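Vorkthorpe Media Studies: Term Project Report
Following the Mask: how Skiritard handles a replacement hero

Our group wanted to find out what happens when a superhero series hands a beloved costume to somebody new. We picked Skiritard, partly for its age and partly (I admit it) because I adore it. In series two the original hero, Tonine, walks away, and the mask goes to Um, a cheerful ex-lifeguard with no powers at all. Fans were furious before a single episode had gone out!

We watched both series over December and kept notes on how each episode introduces its lead. Tonine nearly always enters from above, with the brass theme at full blast. Um comes in through doors. Sometimes he knocks. It sounds like a small thing, but once we had spotted it we couldn't stop seeing it, and it changed how all of us felt about the character.
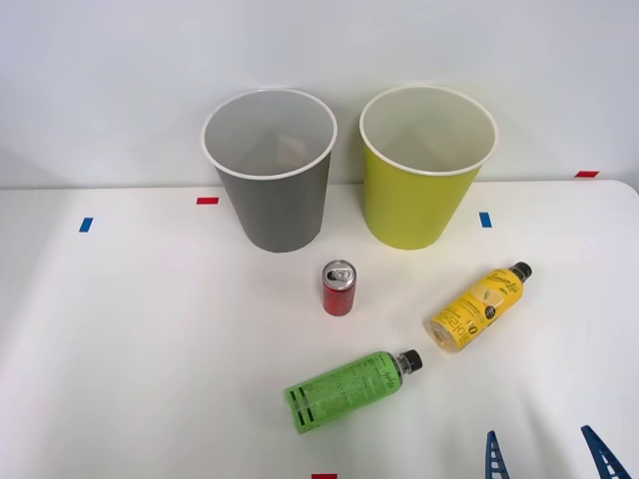 Surely the doors are just down to money, was the first response when we presented this in class, as flying scenes cost a lot and series two looks cheaper all over. It's a fair point and we went back to check. Series two does have flying in it, only it's given to the villains, so we still think the doors are a choice.

We also ran a short questionnaire, which 33 people filled in. Most of them disliked Um at the start and had warmed to him by the harbour episode, where he hands the mask to a frightened child and carries on without it. A few never came round, and their answers were some of the best we got. One wrote a whole page on why the voice was wrong.

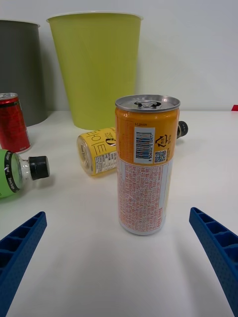 Fig. 2. Drinks can, upright on a white table.

The part I enjoyed most was the music. Um doesn't get the brass theme until the finale, and even then it's played on a single clarinet. I had seen that episode before and completely missed it!

If we did this again we would ask people about the comics too, as readers seemed far more forgiving than viewers. We'd also start the questionnaire earlier, before everyone had read everyone else's opinions online.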